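3 研究方法

3.1 训练安排与数据来源

本研究的训练数据取自Ernero骑行训练平台，采集自受试者在Hirose训练基地集中训练期间的全部公路骑行与室内骑行台记录。集训于四月开始，持续七周。受试者按入组时的功率—时长测试结果配对后分入两组，一组在长时间有氧骑行中按固定时间间隔补给碳水化合物，另一组由受试者依主观饥饿感自行补给。两组的训练课表完全相同，每周均安排两次长时间骑行，其余训练日为恢复骑行、力量练习或中等强度间歇，课表在集训开始后未作调整。

功率数据由曲柄式功率计采集，心率数据由胸带采集，二者在码表端以相同频率写入同一文件。每次骑行前，受试者须完成功率计零点校准，并在训练日志中签注。未完成校准的记录予以保留，但不进入功率相关指标的计算。室内骑行台的阻力模式统一设为定功率模式，室温与风扇位置由训练基地人员在每次训练前登记。平台导出的原始文件经Kivwood数据处理程序解析，程序版本在整个研究期间保持不变，避免不同版本的平滑算法影响功率均值。

3.2 饮食控制与记录

既往有关骑行中补给的研究，多数只控制骑行过程中的摄入量，对训练前后的正餐不作统一规定。考虑到肌糖原储备受前一日总摄入量影响较大，本研究将长时间骑行前一日的晚餐与当日早餐纳入控制范围，由训练基地统一供应，主食、蛋白质来源和蔬菜的种类按周轮换。受试者可以自行决定进食顺序，未吃完的部分由记录人员称重后扣除。其余各餐不限定内容，由受试者在用餐后填写膳食记录表。

骑行中的补给仅限运动饮料与能量胶两类，均在出发前分装并编号。固定间隔组按码表提示音进食，自行补给组不设提示。返回基地后，两组上交剩余的水壶与空包装，由记录人员核对实际摄入量。含咖啡因的产品不列入补给清单，骑行前的咖啡或茶饮须在膳食记录表中注明种类与饮用时间。
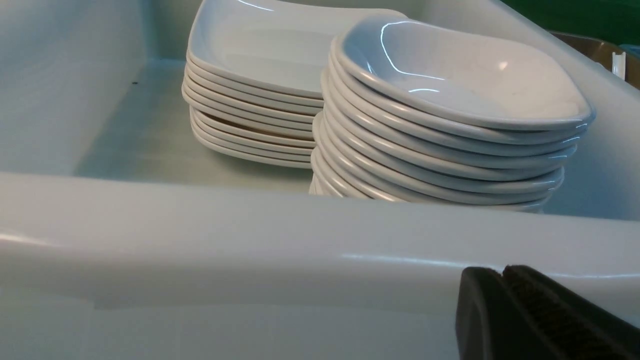
图1 白色塑料箱中并排放置的两叠白色餐具

膳食记录表由受试者本人填写，并由一名不了解分组情况的研究人员录入。对同一餐次出现重复填报的，以填写时间较早者为准；对只填写食物名称而未填写份量的，按该食物在受试者其他记录中的份量中位数代入。代入值在数据表中单独标记，敏感性分析时将其剔除后重新计算。需要说明的是，自填式膳食记录普遍存在低报倾向，这一倾向在能量消耗较大的训练日可能更为明显。因此，本研究仅将自由进餐部分的数据用作协变量，不据此推断受试者的能量平衡状态。

3.3 主要指标

主要结局指标为心率漂移率，定义为同一次长时间骑行中，后半程功率心率比相对于前半程的下降百分比。计算时剔除热身与放松段，同时剔除功率为零的滑行段。由于公路骑行中路口停车与长下坡会使心率与功率之间出现较长滞后，停车后恢复踩踏的最初一段亦不计入。上述剔除规则在查看分组结果之前确定。

次要指标包括主观疲劳程度、骑行后段的踏频变异程度，以及次日晨起静息心率。主观疲劳程度由受试者在骑行结束后独立填写，填写时不得查看码表数据。踏频变异程度以后半程踏频的变异系数表示，仅对地形起伏较小的路段进行计算。晨起静息心率在起床前以仰卧位测量，受试者如在夜间明显醒来或有身体不适，须一并注明。

需要指出，心率漂移受气温、脱水、睡眠以及训练适应等多种因素影响，单次骑行的数值不宜直接解释为补给方式的效应。功率心率比的变化也不能等同于有氧能力的变化。为此，本研究在模型中纳入当日平均气温、骑行前后体重差以及所在训练周次，并以受试者作为随机效应，以处理同一受试者多次测量之间的相关性。

3.4 数据筛选与质量控制

研究期间平台共导出963条骑行记录。筛选按以下次序进行：首先合并因码表意外停止而被拆分的记录；其次剔除心率信号长时间缺失或出现明显伪差的记录；再次剔除未按课表完成的骑行。每一步均由两名研究人员独立判断，意见不一致时参照训练日志协商确定。被剔除的记录保留原始文件及剔除理由，供复核使用。

心率伪差的识别采用自动标记与人工复核相结合的方法。胸带在骑行初期因皮肤干燥而接触不良时，心率曲线常出现与功率无关的突升，此类片段若局限于热身段，则不影响整条记录的使用。功率数据的异常主要表现为短时尖峰和整段偏移。前者以相邻数据点插值替换，后者多与校准遗漏有关，整条记录不再用于计算功率心率比，但主观疲劳程度等不依赖功率的指标仍予保留。

对于受试者在集训中途更换器材的情况，更换前后的功率数据须经同一骑行台比对。比对结果超出预先设定的允许范围时，不作线性修正，更换后的数据仅用于次要指标分析。此项处理较为保守，会减少可用样本，但可以避免修正系数本身的误差进入主要结局指标。

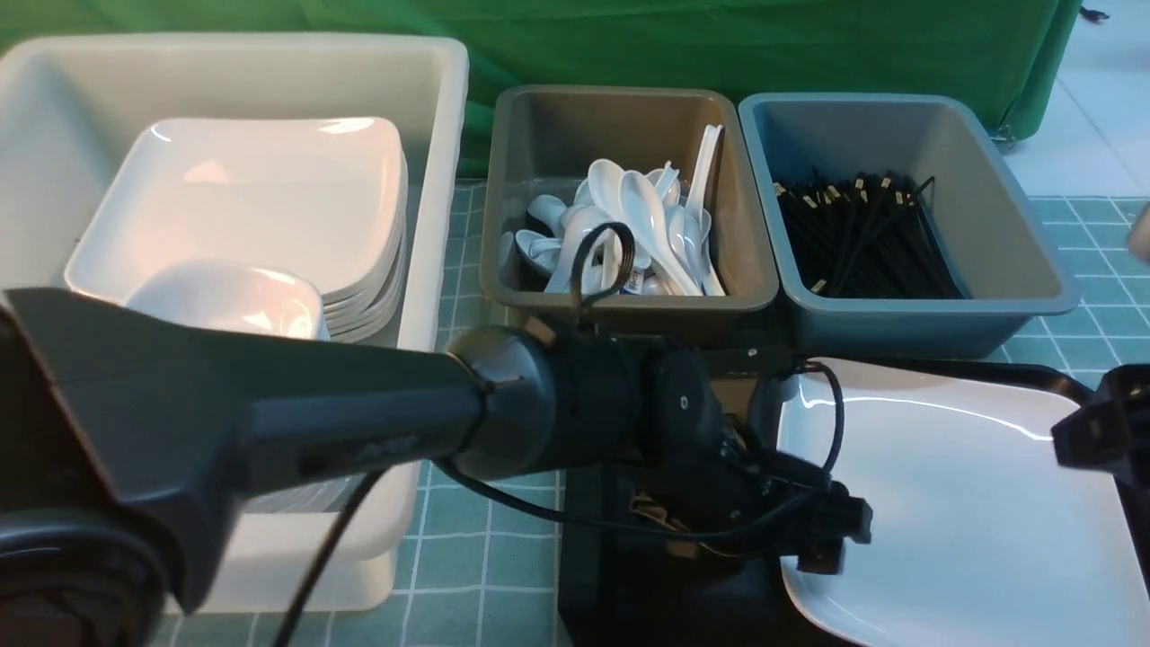 3.5 统计分析

主要分析采用线性混合效应模型，固定效应包括补给方式、训练周次及二者的交互项，并加入3.3节所列协变量。受试者截距设为随机效应；若模型能够收敛，则进一步加入训练周次的随机斜率。模型残差以分位图检验，偏离正态较明显时，采用自助法估计置信区间。主要结局指标只进行一次预先设定的比较，次要指标的结果均视为探索性结果，不作多重比较校正，报告时以效应量及其置信区间为主。

缺失数据按缺失原因分类处理。因天气取消的骑行不视为缺失；因伤病退出者，退出前的数据全部纳入分析。敏感性分析共包括三种情形：仅保留公路骑行记录，仅保留室内骑行台记录，以及剔除全部膳食代入值。三种情形均沿用主要分析的模型结构，结果与主要分析一并列出。

分析代码与去标识后的数据存放于Hasavier数据存储库，存档日期为2026年8月24日。原始定位轨迹可能暴露受试者的居住地及日常路线，不予公开。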